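Counting Heads in the Culo Valley

I've been meaning to write this since February, when the Abbasi report came out and my brother-in-law forwarded me three different articles about it in one evening, each with a headline more worked up than the last. I told him I'd read the thing myself and get back to him. Then the furnace went, and then it was tax time, and here we are with the tomatoes in the ground and me finally at the keyboard.

For anyone who doesn't follow this stuff (and I know most of you come here for the dog and the bread), the Culo mission is the peacekeeping job our state's Guard has been rotating through. There are 2000 troops in the valley altogether, from a handful of countries, and 210 of them are ours, out of the armory at Hurinstead. If you live where I live you know at least one of them. The woman who used to cut my hair is there right now, driving a truck.

The Abbasi report is the review of how it's going. It runs to 50 pages plus the tables in back, and it's named for the retired judge who chaired the thing. I read all of it. It took me two evenings and most of a pie.

Now, the headlines. The first one my brother-in-law sent said the review had found the mission "on the brink." The second said "Send More or Pull Out, Review Warns." The third one, from our own paper over in Grovton, said "Hurinstead Troops Left Exposed, Says Report," and that's the one that had my whole church parking lot buzzing, as you can imagine, with mothers in tears and somebody's uncle wanting to charter a bus to the capitol.

So I went looking for the brink. I searched the whole document for the word and it isn't in there. "Exposed" is in there once, in a paragraph on page 5 about a water line to one of the camps that runs above ground for a stretch and freezes. The pipe is exposed. I read that paragraph three times to be sure I wasn't being unfair.

The "send more or pull out" part has a little more behind it, and I want to be careful here, because I don't think whoever wrote that headline made it up out of nothing. There's a section in the middle of the report where the review team lays out what it calls courses. One course is to add people. One is to leave. One is to stay at the present size and move folks from the two quiet posts in the south up to the road, where the trouble is. And then the report spends eleven pages, eleven whole pages, I'm not kidding, on why the team prefers that last one. It has maps. It has a schedule. It has a very long passage about culverts.

None of the three articles mentioned moving anybody up to the road. I went back and checked, since I was a couple of glasses in by then and didn't trust myself, and no, not a word. If you only read the articles you'd think there were two doors and both of them were on fire.

I called Keyvan Yazdani about it. Some of you will remember Keyvan from the library talks a few years ago. He worked night desk at a paper for a long time before he came out here to grow garlic, and he's the only person I know who can explain why newspapers do the things they do without either making excuses for them or getting red in the face. I read him the headlines over the phone and he laughed at the second one before I got to the end of it.

What he told me was that the report most likely came to everybody the same way, with a summary stapled on the front, and that somebody who wanted more troops had probably helped write the summary. He said to go look at it again. So I did, while he waited on the line and did his dishes. And sure enough, the summary is a page and a half, and the adding-people course comes first, and the leaving course comes second, and the moving-people course is in a sentence at the bottom that starts with "The team also considered." Also considered! Eleven pages and a foldout map!

"Well, there's your story," Keyvan said, and went off to see to his garlic.

I've thought about that quite a bit since. I'd always pictured a slanted story as something a person sits down and does on purpose, with a cigar. I expect what mostly happens is that it's late in the afternoon, and the thing has landed on your desk at twenty minutes' notice, and you read the page and a half, and then you look to see what the other fellow ran, and his says brink. So you say brink too, or you find a word from the same shelf. By supper it's been said so many times it sounds like something everybody knows.

And I do understand it. I put out our garden club newsletter for six years and I'm sure I never read past the first page of the county extension bulletin, and I reported on it every month as though I had.

But the garden club newsletter never made anybody's mother cry in a parking lot, and that's where I get stuck. The families at Hurinstead get their news the same way the rest of us do. They get one short phone call a week if the line is up, and they aren't told much on it, and in between they have the paper. When the paper says "exposed" they don't picture a pipe.

I went to the briefing the Guard held for families and neighbors after all this blew up. It was at one in the afternoon, when half the people who wanted to come were at work, and I'll leave that where it lies. I'd brought my copy of the report with sticky notes in it, and I had a question all written out on a card, and of course when it came my turn I lost my place and asked something much longer.
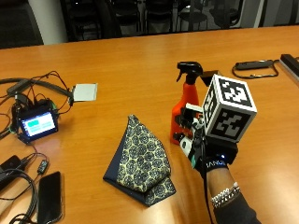
Conference table, with the office chairs along the far side.

The officer who took the questions was a major, a tall young man with a cold, and I thought he did fairly well. He didn't talk down to anyone. When I finally got around to asking whether the review had recommended sending more people, he said the review had laid out a range of options and that no decision had been made. I said yes, but which one did it recommend? He said he would refer me to the report. I held up the report. That got a bit of a laugh, and I felt bad afterward, because it wasn't his doing and he was plainly under orders not to get out ahead of anybody.

There was a fellow there from the Grovton paper, too, and I'll say this for him, he came over to me afterward and asked which pages I'd been looking at. I showed him. He wrote the numbers down. I don't know whether anything will come of that. There was a short item the following week that said officials were "weighing options," and I suppose a person could call that progress, though it was underneath a story with a much bigger headline about the mission being in crisis, so I don't know who'd have seen it.

My brother-in-law, when I told him all this, said I was splitting hairs. He said there's plainly something wrong over there or there wouldn't have been a review in the first place, and what does it matter if the paper gets the details crooked so long as people are paying attention. We went around on this for most of a Sunday dinner's worth of potatoes and I don't think either one of us moved an inch.

I'll give him part of it. There is something wrong over there. The report doesn't say things are fine, and I'd hate for anybody to come away from this post thinking I said so. The chapter on the road is hard reading. Trucks get stopped, drivers get hurt, and the people who live along it have stopped using it after dark, so the clinic at the top end might as well be on the moon from suppertime on. The review team talked to a lot of those people and you can tell it stayed with them. There's a teacher quoted in there who walks her students home in two groups and goes back for the second one. I'd have put her on the front page, myself.

And whether we ought to have more troops in the valley, or fewer, or none, I truly don't know. I've gone back and forth. I've got a neighbor who thinks we should never have gone and another who thinks we should've sent double, and they're both sensible people who return my casserole dishes. What I'd like is for the two of them to be arguing over what's in the report, and to have heard that there's a plan in it that neither one has an opinion on yet.

So here is my small suggestion, and then I'll let you get back to your evening. The state library has the whole Abbasi report and they'll print it for you if you ask at the desk. Skip the summary. Start at the chapter on the road, then read the eleven pages, and look at the map while you do it (it folds out the wrong way, you'll have to turn the thing sideways). If you still think the headline was right, write and tell me so. I mean it, I'd be glad to hear it, and I answer everybody sooner or later.

I've written to the Grovton paper as well. I kept it to a page, which those of you who know me will appreciate was no small job, and I asked them if they'd run one article on the third course, with the map. I haven't heard back. I asked for the teacher, too.

Bread post next time. The rye finally came out decent, and the dog only got one of the loaves.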